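Ticket: Vodotier cell, peg kitting on the white board
Status: open, watching
Component: grip settings, right hand

Hello again, and thank you for the quick answer in April, it cheered up the whole bench! The trouble is the same one: over a shift of 300 cycles, the right hand pauses on 6 of them and waits for one of us to press Resume.

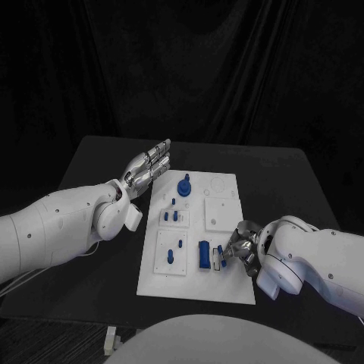 Blue parts and the board they go with.

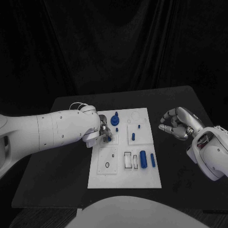

I should say what the pauses mean for us, as the Unel folks did ask. We used to do all the pegs by hand, and plenty of sore thumbs went home at night. Now one person minds the cell and the rest have moved over to final checks, which most of us like better (I do, anyway). But whoever is minding can't wander off for coffee!

Tried so far: restarted the cell, reloaded the Skarmont recipe, raised the grip wait from 10 to 30. Pauses dropped a little on the early shift, then came back after lunch. Could you look at the log I sent at 2:15 and tell me which setting to try next?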